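Re: [filmclub-list] Short film night in March?

Hi everyone,

Yes, yes, yes to a March screening! I watched the Zarkico cut twice this weekend and the sound mix is so much better than last fall's. The rooftop part gave me chills. 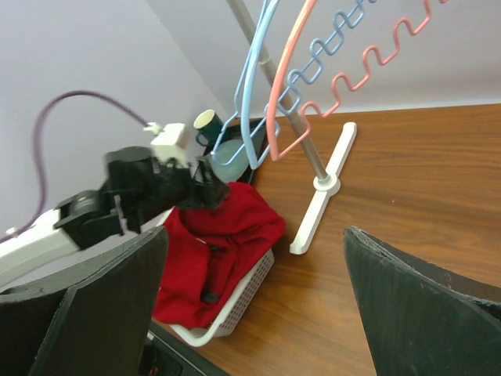
Posted by: Chávez, Udeck Student Film List
2018-01-22

> We have 11 minutes of Zarkico locked and two other shorts
> close behind. Could we book the Vevness room? It seats 70.
> Is that enough?

I think 70 is fine if we run the program two times in one night – an early show and a late one. The big hall holds 226, but the projector there washes out anything dark, and Zarkico is nearly all night shots.
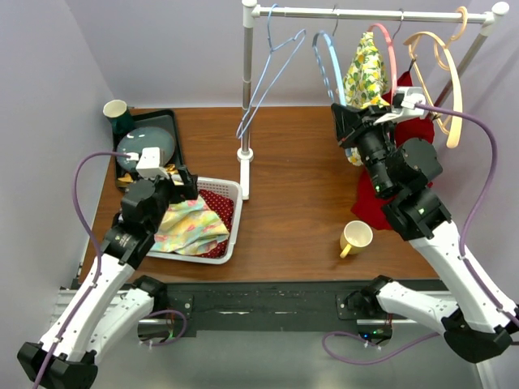
I'd also love a short Q&A after each show, with all 3 crews up front. Send me your running times and I'll put together an order!

Chávez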